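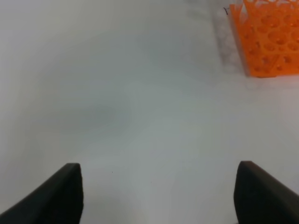

Night Lighting on Telecommunication Masts and Bird Activity at Two Sites near Fivthorpe

Student project report
Author: Osaze Okonkwo
Module: Environmental Field Project

Summary

Tall masts used for mobile and broadcast services are often fitted with warning lights for aircraft. Steady red lights have been linked in earlier work with birds circling a mast in low cloud, and flashing lights appear to have a weaker effect. This project compared bird activity at two masts, one with steady lights (Kimden) and one with flashing lights (Stummont), during the autumn passage. Activity was recorded by sound. More calls were recorded at Kimden on overcast nights. On clear nights the two sites could not be told apart. The design does not allow the difference to be put down to the lights alone.

1. Introduction

Many small birds migrate at night. In clear weather they fly well above most structures and use several cues to keep their course, including the stars and the earth's magnetic field. When cloud is low they may come down to mast height. A lit mast in mist forms a bright volume of air, and birds that enter it may be slow to leave. The risks are collision with the mast or its guy wires and the loss of energy spent in circling.

The growth of mobile networks has led to new masts in rural areas and to changes on old ones. Most public discussion has dealt with the radio signal. Lighting is a separate question and is simpler to study, as the lamp type can be read from the planning documents and seen from the road. It can also be changed without altering the service that the mast provides.

The project asked one question: is night call activity higher at a mast with steady lights than at a comparable mast with flashing lights, and does the answer depend on cloud?

2. Sites

Kimden mast stands on rough pasture north of Fivthorpe. It is a guyed lattice structure with a height of 75 m. It carries steady red lights at the top and at mid-height. The nearest houses are on the far side of a low ridge and give little stray light.

Stummont mast stands on arable land to the east. It is also a guyed lattice structure, of the same height, with flashing red lights at the same two levels. A hedge runs along the western boundary of the compound and there is a small plantation beyond it. A minor road passes the gate.

The sites were chosen for their matching height and build. They differ in land cover, and this is returned to in section 6. Permission was given at both sites to place equipment outside the compound fence. No access inside the fence was requested.

3. Equipment

One recorder was used at each site. Both were Fujimoto field units with a single upward-facing microphone, set in a plastic bucket lined with foam to cut down noise from wind and traffic. Each bucket was fixed to a stake 100 m from the mast base, on the side away from the nearest road. Gain was set to the same value on both units and was not changed during the work.

The clocks were set together before each visit. Drift between the two units stayed below 2 seconds over the recording period, which was acceptable for counts grouped by hour.

Before use, the units were run side by side overnight in the college grounds. The same calls were found in both sets of files, apart from a few very faint ones. The second unit had a slightly higher level of hiss. No correction was made for this.

4. Method

Recording took place in October on 30 nights. Both units started at sunset and stopped at sunrise. Files were saved in one-hour blocks.

Cloud was taken from the hourly log of the college weather station. A night was classed as overcast if the log showed full cover for more than half of the dark hours, and as clear if it showed less than half cover for the same share. Nights that met neither rule were classed as mixed and were left out of the main comparison. Nights with heavy rain were also left out, as rain on the bucket rim masked most calls.

Files were viewed as spectrograms and every suspected call was checked by ear. Calls were assigned to thrushes, other songbirds, waders or unknown. No attempt was made to separate species within the songbird group. Repeated calls from what sounded like a single bird were entered singly unless the gap between them was longer than a minute.

All files were checked by the author. The files were renamed with code numbers beforehand so that the site was not known at the time of checking, but the road noise at Stummont was easy to recognise and the blinding was therefore only partial.

5. Results

Thrushes made up the largest group at both sites. Waders were heard at Kimden only, and rarely.

On clear nights the hourly counts followed the same pattern at both masts, with a rise after dusk, a quiet period and a second rise before dawn. The ranges overlapped in every hour.

On overcast nights the counts at Kimden were higher, with a median roughly double that at Stummont. The difference was greatest between midnight and 4 am. Calls at Kimden on these nights often came in long runs of similar strength, which would fit birds staying near the mast, although a steady stream of passing birds could produce the same record.

Ground searches along the public path at each site found no dead birds. The paths cover a small part of the area below the guy wires and scavengers were not controlled for, so this result carries little weight.

6. Discussion

The results agree in direction with the view that steady lights hold birds in poor visibility. There are three main limits.

First, there was one mast of each type. Any difference between the places themselves is mixed with the difference in lighting. The plantation at Stummont may shelter resting birds, and the open ground at Kimden may lie closer to a flight line.

Second, call counts are not bird counts. Birds may call more when disturbed or when flying in cloud, and a small number of circling birds could produce a high total.

Third, background noise was higher at Stummont on nights with traffic. Faint calls may have been missed there, which would widen the gap between the sites.

A stronger design would change the lights at a single mast on a set rota and record throughout. This would need the agreement of the mast operator and the aviation authority. A second microphone would allow a rough bearing to be taken on each call and would help to separate circling birds from passing ones.

7. Further work

The recordings from mixed nights have not been analysed. They have been kept with the weather log and the call sheets, and could be used to test whether activity changes within a night as cloud arrives or clears. A repeat in spring, with the recorders exchanged between sites halfway through, would remove the effect of the noisier unit.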